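About Riltero

Hi, I'm Zarmeena! I run Riltero with my friend Tiruwork Adugna, and if you've found this page you're probably thinking about after-school art for somebody small (or you just want to know who keeps sending your kid home with paint on their elbows).

We met teaching at the same summer program, and by August we were already arguing over paper. Tiruwork likes it thick, I like it cheap. We opened in January with 2 tables, a borrowed sink and 69 square feet of drying rack, and we've spread out quite a bit!
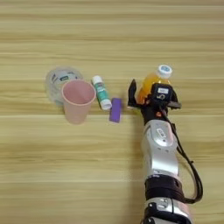
Snack and art happen at the same table around here, and always have. Kids wander in at 3:30 hungry and full of news, so we let them talk and munch while the supplies come out, and nobody has to sit up straight. It does mean a glue stick ends up lying a few inches from the orange juice, and a pink cup could be waiting for a drink or for brushes. Ask before you sip, that's our one big rule. We wipe down before the paint comes out and again at pickup.

Last year we went through nearly 3000 sheets of paper, most of it on cardboard-city week, which the kids voted to do again.

Come by any Wednesday and sit in for an afternoon, no sign-up needed. Younger brothers and sisters are welcome too. Tiruwork does the mornings and answers the email, and I'm the loud one by the door.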